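Wavero Community Garden
Minutes, general meeting, 2023-12-04
Held in the shed, 20 present. Apologies taken as read. Started late, key wouldn't turn again.

Previous minutes
November minutes accepted. One correction – the hose fittings were brass, not plastic. Fixed.

Watering roster
Summer roster up on the door. Gaps over the Christmas fortnight, mostly mornings. Anyone going away to swap directly with another plot holder and write it on the sheet. Don't just text the group, it gets lost. Two plots dried out last month while the holders were off camping, tomatoes dropped their flowers. Agreed neighbours can water a plot without asking if it's wilting at breakfast.

Drip line, north beds
Quote from Gruvomine for replacing the drip line came in higher than hoped. Includes new timer and filter. Discussion on whether we do the digging ourselves and only pay for parts. General feeling yes. Will ask them to requote parts only. In the meantime please stop kinking the old line to shut it off, it's split in three places and the tape isn't holding.

Mulch
Pea straw or sugar cane? Went round on this a while. Pea straw preferred for the veg, sugar cane for the berries becuase it's finer. Order 86 bales total from Jerko, same as last year. Delivery to the bottom gate only, truck can't get round the lemon tree. Bring a barrow if you've got one. Keep it back from stems, there was collar rot in the capsicums last season.

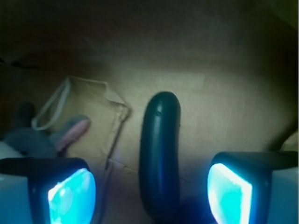
Fruit fly
Traps found with fly in them on the western side. All stone fruit to be netted or bagged, fine mesh only. Fallen fruit picked up daily and either solarised in a black bag or taken home to the freezer. NOT in the compost. Someone has been putting it in the compost. Bait to be refreshed weekly, more after rain.

Compost bays
Bay 2 too wet and smelly, needs browns. Cardboard welcome if the tape is pulled off first. Bay 3 ready to sieve. Turning fork has gone missing, please check your boots and utes.

Seed swap
Crăciun seedlings have offered a tray of leftover basil and some eggplant, free, first in. Swap table had 104 packets last time, many unlabelled. Label with variety and year or they go in the mystery jar.

Plots
11 on the waiting list. Plot behind the tank still all couch grass, holder has been written to – no reply. Second letter to go, then reallocate as per rules.

Other business
Shade cloth over the propagation bench is torn, motion to replace, carried. Tap near the gate drips. Wasps under the bench seat, leave alone untill treated. Biscuits ran out, whoever is on tea next time bring more.

Next meeting in the new year, date to go on the door. Closed when it got too dark to read the agenda.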